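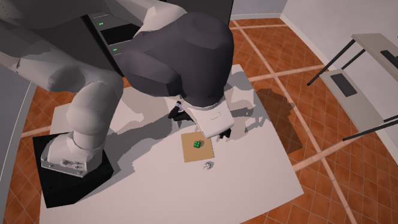

Esfahani wrote back after my first notes went up to say that the simulator was the wrong thing to judge, and that anyone reviewing Endale should wait for the hardware release in December. I disagree. The simulator is the product on sale, and the open day at Inlow was arranged to show it.

Endale is a rendering and physics package for tabletop arm work. The session ran for 27 minutes on one workstation, with 4 viewpoints available from a drop-down list. Loading took 18 seconds. Switching viewpoint did not interrupt the physics, an improvement on Rarnano, where each change forces a reload.

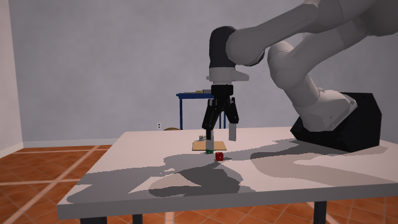 Contact handling was my main interest. The solver steps at 500 Hz by default and the rate can be changed in a plain text file. Small parts are a fair test of it, and the demonstration used them: a green cube at the front edge of a flat tan board, a red one on the bare tabletop, and the fingers spread open above. The lighting is less convincing. Arm shadows on the white table come out mottled, which would matter to anyone training a vision model on the output. I asked about a finer shadow setting and was told it exists but slows the render.

Documentation is thin on friction values. The export tool writes joint positions and gripper width to a single table, correctly labelled. Licences are per seat. I would buy one for planning work and keep Rarnano installed for final renders.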